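2005-11-01
Workshop notebook, Bratwood depot, vehicle trials section
Entry by G. Kuusk

Battery delivery van, second trial unit. The vehicle was returned by Clolden at the close of the morning round and placed on the lift for inspection before charging.

The driver's log records a loss of assist on the long grade past the Jankauskaitė warehouse. The same fault was entered last week for the first unit. On both occasions the van was fully loaded and the cabin heater was on. Assist returned after the key was cycled.

Checks carried out:
Traction pack, terminal voltages at rest. All modules within limits except module 5, which reads low. Lugs on that module were cleaned and tightened to the Prulex figure. Reading unchanged.
Motor cable, left side. Sheath rubbed where it passes the rear crossmember. Conductor not exposed. Wrapped and re-clipped as a temporary measure. A proper grommet is to be fitted.
Controller fan. Runs, but starts late. The thermal switch is suspected. No spare in stores.
Brakes. Rear shoes hardly worn, as on the first unit. Front pads to be measured at the next service.

S. Kļaviņa is of the opinion that the controller is cutting back on temperature and that module 5 is a separate matter. I am inclined to agree, although a weak module under load could produce the same entry in the log. The two should be tested apart. She will fit the recorder to the pack tonight and leave the fan wiring as found, so that only one thing is changed at a time.

The unit is not to be released for the hill route until the recorder data has been read. Flat town rounds are permitted, with a load limit of 8 crates.

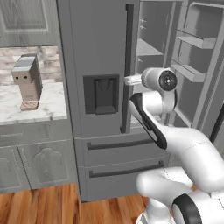 Clolden has asked whether both vans will be available for the December parcel period. No commitment has been given. Prulex must first confirm delivery of two thermal switches and one replacement module – the order went out this afternoon, and the copy is in the parts folder.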